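Notes for the Wimemus talk, September 9, 2019

Slot is 20 minutes with questions. Clock is on the lectern, so don't check the phone.

## Opening (slide 1)

Say who we are and that Zustden is a small lab. Then go straight to the question: how do you tell a robot what "fold this" means? You can write it down as code, you can drive the robot through it, or you can do it with your own hands and record what the hands did. Today covers the last two.

Ask for a show of hands: who has driven a robot arm remotely? If it's most of the room, cut slide 2 short.

## Remote control (slides 2 and 3)

- Our first setup was Fedari. Operator sits at a desk with two leader arms, robot copies the motion.
- Good point: whatever gets recorded, the robot can do, because the robot did it.
- Bad point: slow. A towel fold that takes a person a few seconds took our operators over a minute in May.
- Operators can't feel the cloth. They squeeze too hard, or miss the corner and close on air. Play the short clip of the missed corner. No need to talk over it.
- New operators needed 4 sessions before their recordings were worth keeping.

PAUSE. Take one question if there is one.

## By hand (slides 4 to 6)

With Kao we took the arms out of it. The person holds a gripper in each hand and does the task at a normal table. The jaws are what touches the cloth, so the person has to work within the same limits the robot has. You can't smooth a wrinkle with your palm if your palm is wrapped around a handle.

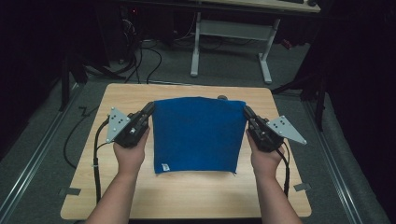
*Photo: Zustden, Kao project*

Leave this slide up for the whole section. Point out the two top corners, one in each gripper, with the lower edge still on the table. Corners are the part people get wrong. If the grip is too far in from the corner, the fold comes out crooked and the second fold is worse.

Mention the cables. Both grippers are wired, and people in the back may not see that. Someone will ask about wireless. Answer: we tried it, the two hands drifted apart in time, and we went back to wire.

Numbers to give:

- Roughly 200 recordings in one working day by hand. We never got near that with Fedari.
- Training a new person takes one morning.
- We throw out any recording where a bare finger touches the cloth.

## What goes wrong (slide 7)

People move too well. They reach across, twist their wrists, and lean over the table in ways the arm can't follow. When we replayed the first batch on the robot, many of the motions ran into a joint limit. We now check every recording against the arm's reach before it goes into the training set, and tell the person the same day if theirs failed.

Speed is the other one. A person doing the same fold all afternoon gets fast and sloppy. We switch people after 5 folds in a row, then they swap back.

Don't claim that hand recordings replace remote control. We still use Fedari for anything where the robot has to push hard, like closing a drawer.

## Closing (slides 8 and 9)

Show the comparison table. Read only the bottom row. The rest is in the handout.

Next steps: thicker cloth, then shirts. Shirts are not working yet, so say that plainly if asked.

Likely questions:

- *Can you mix the two kinds of data?* Yes, we do. Start with hand recordings, add remote ones at the end.
- *How much does a pair of grippers cost?* Don't give a figure. Refer them to the handout.
- *Does it work for left-handed people?* Yes. We have 6 people recording and see no difference.

Leave the contact slide up while packing the laptop.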